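Noise in Shared Work Halls: Results and Discussion
Student project report, Building Acoustics, group 4

3. Measurements

We measured sound levels in the Altance building on a Friday, first with the hall quiet and then with the ventilation at full speed. The meter was a handheld Visser on a tripod, set to take 20 readings at each position. We had planned to use the Stikuden room as well, but it was booked until December.

Hard floors and bare walls gave the longest decay times, mostly in the bands between 200 and 1000 Hz. Speech falls in the same range, so people in the hall tend to raise their voices.

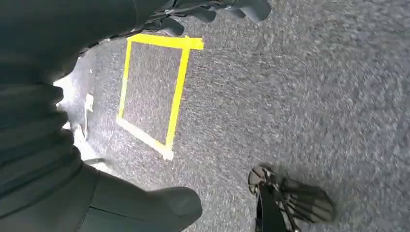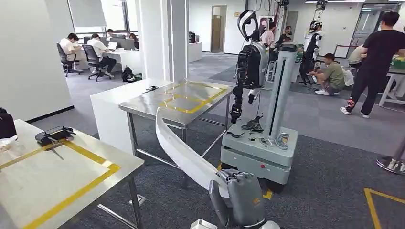 Figures 3 and 4. Robot equipment, two views from the same place.

4. Discussion

In total we kept 536 readings. Readings with a door slam in them were thrown out – this was mostly a problem near the stairs. The levels near the air inlet were higher than we expected, and we did not have time to repeat them.

Ceiling panels would be the cheapest change. We got one price from Elturari but did not compare it with others. Curtains along the long wall were also discussed, but they do little at low frequencies.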